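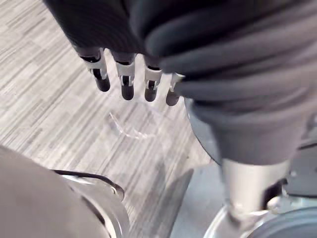
Four fingers and a sleeve: the Githolm hand over the lab carpet.

We have the answer to the Githolm fault, and what a satisfying one it is! Anyone who followed the last newsletter will remember that the four-fingered hand at our Jendville workshop had started stopping itself in the middle of a grasp. The fingers would begin to close, the wrist would report an overload, and the whole arm would go into a protective stop. Then it would run beautifully for half a day and we would all go home thinking we had imagined it.

Ivan Marchuk has been on the case since the first stop, and he logged every one. In 1,014 grasp cycles the arm tripped 70 times. That is far too many for a hand that is supposed to be handling light plastic cups, and the pattern made no sense at first. It tripped on heavy objects and on light ones. It tripped with nothing in the fingers at all. Ivan changed the wrist cable, reseated both connectors and reloaded the Manalo control software from scratch, and the next morning it tripped on the second cycle.

The culprit was the sleeve. We dress the hand and wrist in dark cloth to keep crumbs and grit out of the joints, and it does that job very well. But the old sleeve had been washed, and it came back shorter. With the wrist turned past a certain angle, the cloth pulled tight across the back of the hand and a fold of it worked its way down behind one of the finger joints. The finger motor pushed against the fold, the current climbed, and the controller did exactly what we ask it to do when a finger meets something it shouldn't. It stopped. So the safety side of things was working perfectly the whole time, and I find that very cheering.

Ivan proved it in the simplest way you could wish for. He ran 710 cycles with the sleeve off and had no trips. Then he put the shrunken one back on and got a stop inside the first few minutes - there was a fair amount of shouting, all of it happy.

There is a more serious side. In July, before any of this began, we had raised the overload limit on the finger motors a little to help with a stiff joint, and the note about it never made it into the Planton setup sheet. The limit was still low enough to catch the fold, but a higher one might have let the finger keep pulling and wind the cloth in. A person reaching in to free it could have had a fingertip in the wrong spot. The limit is back where it belongs, and the setup sheet now has a line for it that has to be initialed.
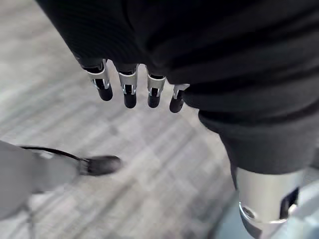 Can I straighten the sleeve while the arm is paused?
Please press the emergency stop first, every time, because a paused arm still has power at the fingers and can start again from the console.

A few things change from 27th April. Sleeves are cut longer and held at the wrist end only, so the cloth can slide as the hand turns. Each one gets measured after washing, and any that have shrunk go in the rag bin. Before the first run of the day, whoever is on shift turns the wrist to both ends of its travel and watches the cloth at the finger joints. It takes hardly any time and I have become oddly fond of doing it.

Ivan is now starting a 4,000-cycle run with the new sleeve and the original limit, and he will post the trip log by the workshop door as it goes. If you are using the arm and it stops on you, write down the wrist angle and leave the cloth just as you find it until he has had a look. He really does want to see every one!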